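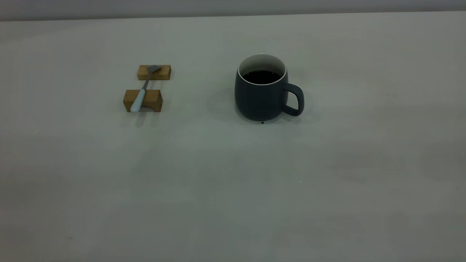 Likov Hardwax Oil – Clear Matte

Likov is a clear oil and wax finish for bare interior wood. It soaks in, dries to a low sheen and can be patched later without stripping the whole piece. We use it on shelves, toys, stools, cutting board handles and small boxes. It is not meant for decks or outdoor furniture. For those, see Preklow Exterior.

Sizes
Tin, 200 ml
Sample pouch, 20 ml

The pouch is enough to test on an offcut from the same board as your project. Please do test. Maple and birch stay pale, while cherry and walnut go noticeably darker, and pine can turn patchy if it was sanded unevenly.

How to apply
Sand to 150 grit, then 180. Going finer closes the grain and the oil will sit on top. Vacuum off the dust and wipe with a dry cloth.
Stir the tin well – the wax settles at the bottom. Do not shake it.
Put on a thin coat with a lint-free cloth or the Standon pad. Wait 20 minutes and wipe off everything that is still on the surface.
Leave overnight. End grain usually wants a third coat, other faces two.
Full cure takes two weeks. Keep water off until then.

Oily rags can catch fire by themselves. Lay them flat outdoors to dry, or put them in a metal can of water with a lid.

Goes with
Standon applicator pad, pack of four
Fikre gray scuff pad, for between coats
Preklow wood soap, for cleaning after the cure

Questions from customers

Can I put it over old varnish?
No. Take the varnish off first, down to bare wood.

Mine is still tacky after two days.
Too much was left on. Rub it with a cloth dampened with fresh oil, wait five minutes and wipe hard.

Does it come tinted?
Only clear for now. A brown version is planned for April.

Reviews

Sowmya Kurup
Used it on a set of alphabet blocks. Two coats, no streaks. The smell was gone in a week.

Cristóbal Quiroga
Good finish, but the lid on my tin was dented and hard to get back on. They sent another one – no fuss.

Page updated 13/12/2019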